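Best way to get the last of the lotion out of pump bottles?

Posted by Hòa Võ in Home & Cleaning
2158 views

So I buy the big Tririco lotion, the pump kind, and the pump quits when theres still a good inch in the bottom. Same with the dish soap. I hate throwing it out. Tried standing it on its head, it fell over in the cabinet and leaked on the towels. Cutting it open seems messy. Anything easier? Also can I reuse the bottles after or is that gross

2 replies

Shirley Gill
21 helpful votes

Depends what's in it.

Dish soap or hand soap: splash of warm water, cap on, swirl, done. Use it up that week though, watered down soap doesn't keep forever.

Lotion: do NOT add water. It can grow stuff. Take the pump out, wipe the tube off on the inside of the neck, put a plain screw cap on if you've got one that fits, then stand it upside down in a coffee mug overnight. Mug is the trick, it can't tip. Next day it's all down by the cap and you just squeeze. If the plastic is too stiff to squeeze, get one of those long skinny spatulas. Mine is a Cadlow, had it for years, goes in the dishwasher.

Reusing is fine for soap. Wash it, rinse, pump hot soapy water thru the pump til it runs clear, then plain water. Let it dry all the way, with the pump out, before you fill it. I wouldn't refill for lotion or anything going on your face. And label them!! I washed my hair with floor cleaner in December.

trollomico3276
2 helpful votes

just cut it in half with scissors, scoop it in a jar. takes a minute. pump bottles are a scam anyway, get the squeeze kind

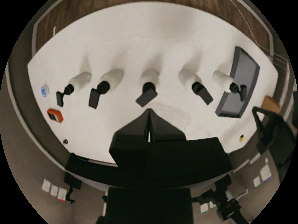 Related: How do I unclog a soap pump that's stuck down?

Twist the head back to the locked spot, then run the whole thing under hot water and try again. If the spring is shot, swap in a pump from another bottle with the same size neck.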